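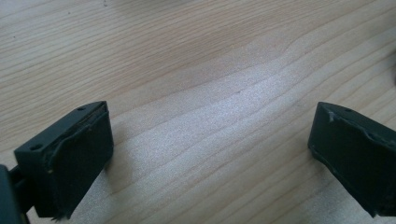
Ristetti 4 came out this morning, and I've been grinning at my terminal ever since! It's the grasp planner we all moan about at Drernia, and the big change is that it now replans while the fingers are still closing — no more stopping dead to think. Rasa Mägi rewrote that bit and ran 2,000 simulated grasps on it (seven failed, all on thin edges). Munther Sleiman is still fixing the log viewer, so keep your old copy for now.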